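Print this page | E-mail this page

INTRO TO AUTOMATION - Handout 7
Demo visit, Clemdale open day - notes to go with the lecture
Jul 3, 2023

Read before the lab. Missed the visit? Get the sign-in sheet from the front desk and do the short version of the write-up (end of section 4).

1. What we went to see

Clemdale open day, second floor. Three stations. Flirkley arm sorting parcels, Vurar mobile base doing laps of the hallway, and the hand-held gripper station, the one you'll be graded on. Skip the Flirkley notes if you already have the December handout, same machine, same speed setting.

Station times were short. Parcel arm ran 19 minutes, then a reset. If your group only caught the reset, write about the reset. Fine by me.

2. Hand-held grippers, the main idea

Person holds the gripper, does the job by hand, camera on the tool records it. No arm in the room at all. The recordings become training data for an arm later on. Cheaper than teleoperation, faster to set up, and you can take it into somebody's home.

Terms to know:
- demonstration: one full run of a task, start to finish
- episode: the recorded file for that run
- wrist view: camera moves with the tool, so fingers stay in the same spot and the room moves
- two-handed task: one gripper per hand, both logged on the same clock

Numbers from the talk, copy these down. 236 episodes in the set they showed. Of those 48 thrown out, mostly tracking loss. Longer set planned, some 300 episodes, same homes.

Heydari method (the slide with the green boxes) - review each episode twice, once at full speed and once stepped. First pass for "did the task get done", second for finger contact. Don't mix up the passes in your write-up, people do every year.

3. Things to look for in a wrist view

- Gap between the finger pads. Open or closed? Where does it point?
- Is the second gripper in view? Often you only get a bit of it at the side.
- Soft stuff. Bedding, tissue, clothes. Hard for a model, the shape is never the same twice.
- Busy patterns. Printed cloth under a printed object is about the worst case for finding edges.
- Background clutter. Homes are full of it, and we want it in the data. A model trained on a bare lab bench falls apart in a bedroom.

Side question from the visit: why not just put a plain sheet down? You could. Then you've got a model that works on plain sheets.

4. Write-up

One page, due at the start of lab. Use the still at the end of this section. Cover:
a) which parts of the tool are in view and which way the pads lean
b) what is between the pads, and what hides part of it
c) two things in the background that could confuse a detector, and why. The cyclists on the blue cover are an easy pick, so choose at least one other
d) what you can NOT tell from one still. Grip force, what came before, weight of the tray and so on. This is worth the most points, dont leave it for last

Short version: a and d only, half a page.

Watch your wording. "The tray lies on the bedspread" is an observation. "The tray was just put down" is a guess, and I'll mark it as one.
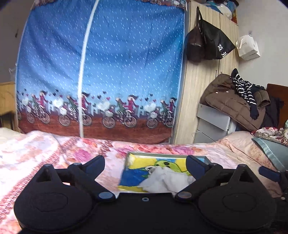 5. Before the lab

- Bring the write-up on paper
- Read the calibration pages, skip the math box
- Pairs for the two-handed exercise are posted by the door. Swaps okay if both people agree
- Closed shoes please, the Vurar base will be running
- Lab grippers need charging overnight, so whoever has teh late slot plugs them in

Comments (4)

mossgreen_22: is the calibration reading the old edition or the new one? page numbers dont match mine

labrat_b: new one. old edition it's the chapter before

quietfern: For c) can I use the pink flowers on the bedspread? Seems like the bigger problem to me, they go right up to the tray.

tuesday_no: only saw the hallway robot, do I do the short version or the full one?

Print this page | E-mail this page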